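News > Newsletter > October > From the workshop

News Projects Open evenings Kit loans Join Contact

Teaching Clider to tidy up: the first month of gathering examples

Regular readers will know that Clider has been sitting on the bench since the spring with a perfectly good arm and nothing much to do with it. Well, it has a job now! For the past month a handful of us from the Sukavlow workshop have been showing it how to pick things up off the floor and put them where they belong, over and over again, and keeping a record of every go. I have been asked to write it up for the newsletter, and I should warn you that I could have filled the whole issue.

The plan goes by the name of Gramby (it was going to be a set of initials, but we couldn't agree on what they stood for). The aim is a learning system that can do small clearing-up jobs in an ordinary room. Socks, pens, plastic cups, soft toys, a tangle of string. We are not writing out rules for each of these. Someone takes the controls, drives the arm through the whole job by hand, and the pictures from the wrist camera are saved alongside every movement of the joints and fingers. Do that enough times, with enough different things in enough different places, and the system begins to pick up the pattern for itself. One complete go, from the start position to the object being let go over the tray, is what we call an example.

Our target for the first round is 3,000 examples. When that number was first written on the whiteboard there was a bit of a silence, I can tell you, but it has started to feel possible. On a good evening with two people swapping over we get through 68, and that includes the tea. The swapping over matters more than we thought it would. After a long stretch at the controls you get lazy, and the arm starts taking the same swooping path to everything, whatever the object is. Then all your examples look alike and the system learns your bad habits along with your good ones. So now we change drivers every 40 goes at the very most, and sooner if anybody's wrists are complaining.

I drove for the first time a fortnight ago and I loved it. You sit with the small hand-held arm in your lap, and whatever you do with it the big one does too, with just enough of a delay to make you doubt yourself. My first sock took me nearly two minutes. I kept closing the fingers above it, like somebody trying to pick up a coin in gloves. By the end of the session I was down to a few seconds and feeling extremely pleased with myself, at which point I was handed a marble.

Marbles are awful, by the way. If you have a trick for marbles please come along.

How we choose what goes on the floor

There is a shoebox of objects and a set of cards. Before each go, you draw a card for the object and a card for where it goes on the floor, and you put it down however it lands. The cards were a suggestion from the Rocha group, who share our storeroom and have been collecting examples for a drawer-opening project of their own. They had found that people left to choose for themselves put everything in the middle, facing the same way, in easy reach. We laughed at that, then looked back at our own first evening and found that we had done exactly the same thing. Every single pen was pointing at the window.

We also move the room about. A system that has only ever seen one bit of carpet under one set of lights tends to fall to pieces when somebody opens a curtain, so we have been trying things with the big lights off, with a lamp on the floor, and with all sorts of everyday clutter left lying about at the sides. The clutter matters a lot. Clider has to learn which things are to be picked up and which are to be left well alone, and a cable is very easily mistaken for a bit of string. (I have done it myself, at the controls, and I have eyes.)

Then there are the goes with nothing to fetch. Part of each session is set aside for what we call blanks, where the arm comes down over a bare patch of floor, closes its fingers, and goes back up. It sounds daft, but they have a proper use. Without them the system has never seen what closed fingers look like when there is nothing between them, and it will cheerfully carry thin air over to the tray and let go of it as if it had done something clever. With a decent number of blanks in the pile it has something to compare against. They are quick to do as well, so they make a nice rest after the marbles.

What counts as a good example

This is where most of the arguing has been, all of it friendly. In the beginning we threw away any go that had a fumble in it. If the sock slipped, or the fingers came down too far to the left and had to be brought round again, we deleted it and started over. It made for a lovely clean set of recordings, and when we trained a first small version on them it was hopeless the moment anything went slightly wrong. It had never seen a mistake, so it had never seen anyone get out of one.

Now we keep the fumbles, so long as they end well. Missed the pen, came back up, shifted across, got it the second time: that is a very useful thing to have on record and we mark it with an R for recovered. What we still throw out is anything where the driver got distracted, or stopped halfway for a chat, or where the recording dropped out. Each evening's work gets looked through by somebody who wasn't driving, usually at double speed with a biscuit. It is slower than trusting to luck, and it means the pile grows by less than we'd like, but we had 11 to bin from one session alone when the joint readings had drifted out of step with the pictures. You would never have spotted it from the numbers. Played back, it was plain as day - the fingers closing well before the signal said they should.

Our notes have improved too. The first few evenings just say things like "pens, fine". These days there's a proper sheet with the driver's initials, the card drawn, the lighting, and a box for anything odd. Please do fill in the box! Weeks later it is the odd remarks that help.

The view from the wrist

Several people at the last open evening asked what Clider gets to see while it is working, and were surprised at how little it is. The camera sits up by the fingers and looks along them, so the arm's own hand takes up a great chunk of the view and the room is whatever is left over round the outside. Add dim light and it becomes quite a puzzle, even for a person. I find it very good for the patience to look at a few of these before taking a turn at the controls. You stop wondering why it can't just see the pen.

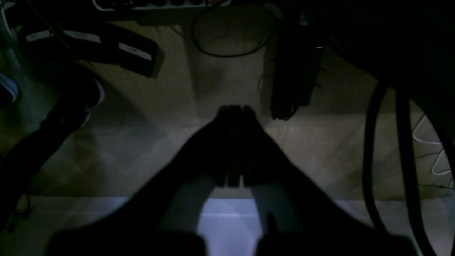

Clider's view in low light: fingers together over the carpet, a power strip and a loop of cable further off.

The dark evenings have pushed us to do more of these low-light goes, and I think they will turn out to be some of the most valuable we have. Shadows fall in funny places, the bright patches go almost white, and anything black on the floor tends to melt into whatever black thing is next to it. If the system can learn to cope with that, a sunny afternoon ought to be no trouble at all.

What's next

We'd like to finish the soft objects by the end of the month and then move on to the hard, rolly ones with a slightly grippier pair of finger pads, which are being cut at the moment. After that it's two objects at once, side by side, and I can't wait for that one. There is also talk of lending our recordings to the Rocha group and borrowing theirs, to see whether a system brought up on drawers is any quicker at learning socks.

New drivers are very welcome and you don't need to know anything about robots or computers. If you can use a pair of kitchen tongs you'll pick it up. Sessions start at 6.30 pm and run until we get hungry. Bring something small and unbreakable for the shoebox, the stranger the better - we are rather heavy on socks.

Recent items
Soldering corner: bench rota and new extractor
Rocha group: why drawers are harder than doors
Kit loans: what came back and what didn't
Open evening round-up
Wanted: shoeboxes, desk lamps, odd gloves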